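Ticket: Office AC won't respond to replacement remote
Site: Terkevside, second floor
Opened by: Mitra Zarei
Assigned to: Deepak Mittal
Priority: Normal
Status: Closed

Mitra Zarei, 9:10 am
The wall unit in the east office doesn't respond to the new universal remote. The original remote has been missing since May. I put in fresh batteries, pointed it at the unit and pressed power. No beep, no change. The unit can still be started with the button under its front flap, but then it runs in auto mode and we can't set a temperature. The room gets cold enough by noon that people are wearing coats at their desks.

Deepak Mittal, 9:35 am
Thanks. A few things I need before I come up:
What brand is printed on the wall unit?
Does the remote's screen show anything when you press a button?
Did you go through the code setup, or only put the batteries in?

Mitra Zarei, 9:52 am
The wall unit is a Nouri. I don't see a model number on the front. The screen showed a temperature when I tried it this morning. I did not do any setup. I thought it would find the unit by itself. Most of the labels on the remote are in Chinese, so I wasn't sure which button was for setup.

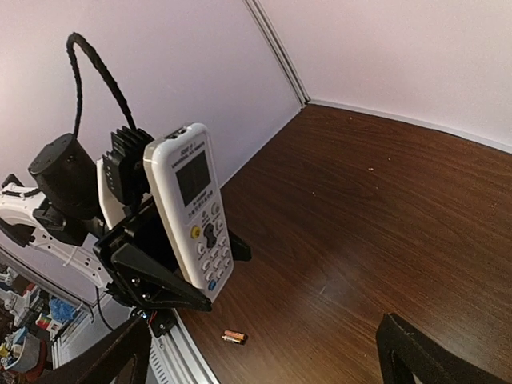 Replacement remote, marked "UNIVERSAL A/C REMOTE" near the top. Screen off.

Deepak Mittal, 10:15 am
OK, it needs a code before it will do anything. These remotes carry codes for a lot of brands and start out on a default that probably isn't yours. The leaflet that came with it should have a brand list. Look for Nouri and send me the numbers next to it. If Nouri isn't listed, we'll use the automatic search.

Also, please look for the model label on the wall unit. It is usually on the right side or on the underside, and you may need to stand on something to read it.

Mitra Zarei, 10:40 am
Nouri isn't in the list. The label on the underside says it was made for Nouri by Bratora. Bratora is listed with two codes, 115 and 200.

Deepak Mittal, 10:48 am
Good find. Try 115 first. Hold the setup button until the code number on the screen starts flashing, change it with the up and down keys, then press the confirm button. The leaflet has a drawing that shows which key is which. After that, stand in front of the unit and press power once.

Mitra Zarei, 11:05 am
With 115 the unit beeps and turns on, and I can turn it off again. The temperature buttons change the number on the remote but the air doesn't get any warmer. Fan speed does nothing. I left it at the higher setting for a while to be sure.

Deepak Mittal, 11:12 am
That's a partial match. The power command is shared across several Bratora models and the rest isn't. Go to 200 and test these in order: power, mode, temperature up, fan speed, swing. Wait a few seconds between presses so the unit has time to react.

Mitra Zarei, 11:30 am
On 200, power, mode, temperature and fan speed all work. Swing does not. The louver stays where it is.
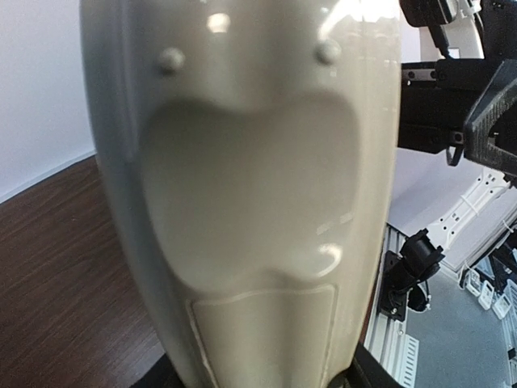

How far away can I stand when I test it?
Stay within 3 or 4 steps of the unit while you are testing. Once the code is right you can try it from your desk, and if it misses from there, check that nothing is standing between the remote and the receiver on the wall unit.

Deepak Mittal, 1:20 pm
Came up and looked at the swing problem. The louver motor is fine - it moves when the unit starts and closes when it shuts down. Code 200 doesn't send a swing command this unit understands. I ran the automatic search past 200 to see if there was a better match and stopped when it had gone through the whole Bratora range. Nothing else worked as well, so I put it back on 200.

For now I set the louver by hand with the unit off, angled up so the air goes over the desks. Please don't push it while the unit is running.

Mitra Zarei, 2:05 pm
Much better in here. We have it on cool with the fan on low. If the batteries die, do we have to do all this again?

Deepak Mittal, 2:14 pm
It may lose the code if the batteries are out for long. Change them one right after the other and test it. If it doesn't respond, enter 200 again. I wrote the code on a piece of tape inside the battery cover.

I also asked the parts desk at Borkport whether they can still get the original Nouri remote. They are checking and will reply to me directly.

Resolution: Remote set to code 200. Swing not supported, louver set by hand.
Follow-up: Original remote, waiting on Borkport.
Closed by: Deepak Mittal, 2:20 pm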